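Visit report: open day at the Bundgaard works, Tusberg

Rosalie Lehner and I went over to Tusberg for the open day in December. The Bundgaard building is a ten-minute walk from the station, past the timber yard and over the footbridge. We signed in a little before 10 and were given paper badges and a sheet with the times of the tours. Kilian Egger from the assembly department took our group, which was 13 people, mostly from small firms in the area.

Bundgaard makes small parts and housings for other companies. The largest customer at present is Kuser, who make door fittings, and there is a long-standing order from Zutier for a range of clips and brackets. Kilian said that a normal batch is 600 pieces, but that they will still take on a job of 100 if the drawings are in good order. Anything smaller goes to the sample room, where the set-up is charged separately.

The tour began in goods-in. Deliveries come through one door and finished work leaves by another at the far end, so nothing crosses over on the way. The racks were clearly labelled and the aisle between them was wide enough for two trolleys to pass. Rosalie asked about damaged deliveries and was shown a caged shelf by the door where they wait until somebody from the office has looked at them.

From there we went through to the packing hall. This was the noisiest part of the building and we did not stay long. Cartons are made up by hand in the morning and stacked along the wall, and the packers take them down as they need them. The labels are printed at a desk in the corner. There had been trouble with the printer that day, and one of the packers was writing out labels with a marker pen while we were there.

Upstairs it was much quieter. The assembly rooms have pale walls and large white tables, and very little is kept out on them. Each job has its own holder or base block, and these are stored on shelves in the corridor with the job number on the front. A part is brought to the block, checked for position and set down. Kilian said they had changed to darker blocks two years ago – the old ones were pale and hard to see against the table tops.

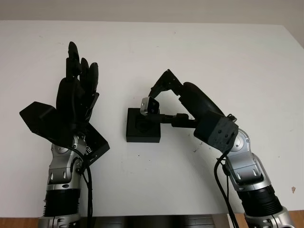
A small silver-and-white part just above the black block on the assembly table.

We had longer in this room than the sheet allowed for. Several people wanted to know how the blocks are made, and the answer was that most are cut in the workshop downstairs from the customer's drawing. The first one for a new job usually needs a second go. Wear is checked at the end of each batch, and a block that has gone out of size is thrown away. They do not repair them.

The sample room was the last stop. It is narrow, with a bench down one side and drawers underneath. We were allowed to handle some of the older Zutier brackets, and Rosalie compared two versions with different edges. The later one is much kinder to the fingers.

Coffee and rolls were served in the canteen at noon. Kilian stayed to answer questions, mainly about delivery times and storage. Customers can leave finished stock at Tusberg for a month without charge, and after that it is billed by the shelf. He was less definite about new orders before the spring and asked us to send drawings first.

Parking was limited, and those who had driven were sent to the field behind the works, which was muddy. Coming by train was the better choice. Rosalie has the price list and the contact sheet, and copies are in the tray by the office door.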